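Subject: Re: [home-list] Setting the tables, cloths and all

Yayra Quansah wrote:
> Does anyone on the list use real tablecloths for everyday meals?
> We have 20 people coming in November and I'd love to try it, but
> I'm scared of the washing. Also no idea what to do about flowers.

Oh Yayra, do it! We switched at Nalville and I'm never going back. I keep a pile of soft cloths at hand for wiping down, fleece for dust and knitted ones for spills, and the whole job goes so much faster.

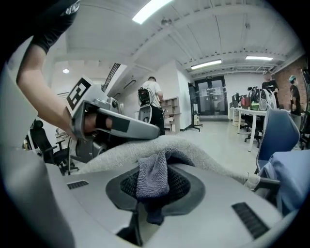
What do you wash them with?
Plain Clenero powder at 300 grams for the full load, and no softener, which ruins them for drying glasses.

Then the table itself. Cloth first, smooth it from the middle out, then bowls and plates, and chairs pushed in last of all so you aren't reaching over them (I learned that one with a full gravy boat).

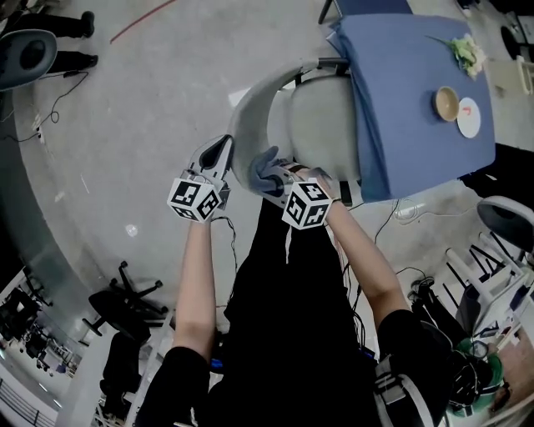
How far should the cloth hang?
Enough to cover the table edge and stop short of people's laps. Ours were too long until I took 2 inches off the hems, and what a difference!

For flowers I go small, a sprig or two straight on the cloth. You can still see the person across from you.
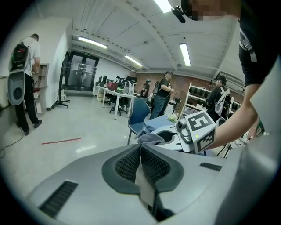

Storage is my real hobbyhorse, and I could write pages. Roll your cloths around a tube and the creases never get a chance to set. A wooden shelf unit fixed to the wall, like the one on the left, would suit the rolls beautifully, and it leaves the floor free. Mine is the old Flutholm set, two coats of paint later.

Do tell us how November goes!

Senyo Abugri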